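Re: [wivness-users] Interval mode skipping the third rep on export
From: Réka Bodnár
To: wivness-users
Date: Thursday, February 24, 2022

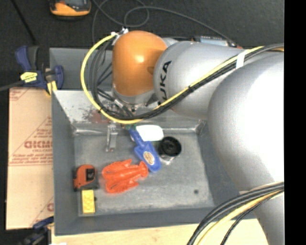
Quick answer before I run out to practice, will fill in the rest when I can.

Filip wrote:
> Hi all, I coach a masters swim group and moved us over to
> Wivness last July. Mostly happy. Two problems.
>
> 1) When I run interval mode with a rest under ten seconds
> and then export to CSV, the third rep is missing. Not zero,
> just gone. Reps 1, 2, 4, 5 and so on are fine. On screen
> all of them show up.
>
> 2) The season file is getting slow to open. It has 3,704
> splits in it now. Takes long enough that I start it and go
> put the lane lines in.
>
> Also is there any way to get two groups on one screen? I have
> a fast lane and a not so fast lane and they leave at different
> times. Right now I use two tablets and it's a pain.
>
> Running the current version on an old Android tablet, if that
> matters.
>
> Filip

1) Yes, known. It's the auto-merge. Go to Settings, Timing, Merge short rests, and turn it off. What it does is treat a very short rest as a double tap, and on export it folds the split into the one before. Why only the third one, no idea. Tadar looked at it in the fall and thought it was to do with the first two reps being used to set the baseline, so merging doesn't kick in until three, and then after three it has seen the pattern and leaves you alone. Sounds plausible. Either way, merge off and they all come out.

The old sessions are OK by the way. Nothing is lost, the raw taps are still in there. Turn merge off, open the session, hit Recalculate, export again. I did this for a whole block of 660 splits before our winter meet and every one came back. Check rep 2 though. If it had the third one folded in, it'll read too long in your old CSV and you'll want to throw that copy out so you don't mix them up. I did mix them up. Spent an evening wondering why one of my kids had suddenly forgotten how to swim the second fifty.

2) Split the season file. There's no real fix for this in the app, it loads the entire thing and draws the graph before it lets you touch anything. Mine started to drag at 1,036 and I was on a newer tablet than you by the sound of it. What I do now is one file per training block, and then a separate one for meets. File, Archive, pick the date range, give it a name you'll recognise in a year. Mine are just "fall base", "winter 1", "winter 2". The targets carry over but the athlete notes DON'T, so copy those out first if you use them. Export notes is under the swimmer's name, long press, not in the main menu where you'd look for it.

Also turn off the graph on open. Settings, Display, third or fourth one down. That alone made a big differnce for me even before splitting.

3) Two groups. Sort of. Not side by side, but you can set up Group A and Group B under the same session and swipe between them, both clocks keep running in the background. It's fine if they leave more than 20 seconds apart. Any closer and you'll miss somebody at the wall, I do anyway. If your lanes are on totally different send-offs then I'd stick with two tablets for now, or give a stopwatch to whoever is sitting out with a shoulder.

Some people use Grilier for this, it does proper split screen with up to four groups. I tried it for a couple weeks. Didn't like that you can't set a target per swimmer, only per group, and with masters that's useless, I have a 28 year old and a guy who's 71 in the same lane. And the import from Wivness only brought over the totals, no splits. That may have changed. If someone on here is using it with masters please say so.

One more thing since you're on an old tablet. Check your tap sound setting. With it on there's a lag before the split registers, only on older Android as far as I know. I compared against a hand watch over 82 taps and the tablet was late on nearly all of them, not by a lot, couple of hundredths, sometimes a tenth. For training who cares, but if you're comparing against last season's times and you switched the sound on in between, it'll look like everyone got slower. Sound off, vibrate on is fine.

Oh and battery. Screen brightness at full outdoors will kill it in under two hours. Ask me how I know. Ours quit in the middle of a 1500 time trial and I had to do the last part off the pool clock, squinting, while two people yelled different lap counts at me. I keep a power bank in a sandwich bag now. Zip it most of the way and run the cable out the corner.

If the recalculate thing gives you an error about "session locked", close the session on every device that has it open, including your phone if you sync. That one got me too.

Tadar, if you're reading, did you ever file the merge bug properly? I can't find it on the tracker. Happy to send my session files, I have three or four that do it every time. Filip, yours would be usefull too if you don't mind, take the names out first.

Have to go, will check mail again tonight.

Réka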